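4. Preparing the nutrient solution

This chapter is for owners of the Hemilar indoor growing cabinet with the 26 litre tank. Please read it to the end before you open the first sachet. If your cabinet has the smaller tank, use the table on the inside of the lid and not the amounts given in this chapter.

4.1 Before you start

1. Switch off the pump at the front panel and wait until the green lamp goes out.
2. Take out the plant tray and put it on a flat surface.
3. Empty the old solution through the drain hose. Do not tilt the cabinet to make it go faster.
4. Wipe the inside of the tank with a soft cloth and clean water.

Note: Do not use soap in the tank. A thin film of soap stays on the walls and the level sensor will give wrong readings.

4.2 Dissolving the powder

5. Pour 400 ml of lukewarm water into a jug.
6. Add one sachet of Ekosard powder, slowly, and stir.
7. Leave the mixture until the surface is quiet, then stir again.
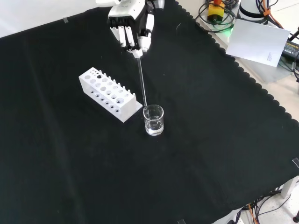
The Ekosard powder contains two salts which do not dissolve at the same speed, so the mixture can look ready when it is not. Stir all the way down to the bottom and along the wall. We recommend a thin glass rod, like the one dipping into the small beaker of clear liquid, and a vessel of clear glass lets you see any grains that remain. A metal spoon is also possible, but rinse it at once, as the salts will attack it - also stainless steel becomes dull after some months. If you still see grains after the second stirring, add a little more warm water and continue.

Caution: Never mix the Ekosard powder and the Geum liquid in their concentrated form. They make a white mud which blocks the pump. Always dilute the first one in the full tank before you add the second.

4.3 Filling the tank

8. Close the drain hose and check that the clip is pushed fully over it.
9. Fill the tank with tap water up to the lower line.
10. Pour in the dissolved powder and start the pump for a short time, until the water moves evenly.
11. Add one cap of Geum liquid.
12. Top up with water to the upper line and put back the plant tray.

Note: The water in Faltholm, where we test our cabinets, is rather soft. With hard water you may need less Geum liquid. Begin with half a cap and measure.

4.4 Measuring and correcting

13. Take a small sample from the tank, not from the drain hose.
14. Rinse the measuring pen with a part of the sample and throw this part away.
15. Put the pen into the rest of the sample and wait until the number stands still.
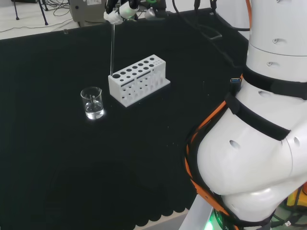

Write down the number together with the month. Young plants do well at a lower value than grown ones, and the table in chapter 7 gives the range for each kind. If the number is too high, take out one litre of solution and replace it with plain water - then measure again. If it is too low, do not add a second full sachet. Dissolve half a sachet as in 4.2 and repeat the measurement.

Caution: Keep the powder and the liquid away from children and pets. Wash your hands after the work.

4.5 When to change the solution

The cabinet reminds you with a yellow lamp after 3,000 pump cycles. In December, when many rooms are heated and dry, the level may fall before the lamp comes on. Top up with plain water only. To reset the lamp, hold the pump button until it goes off.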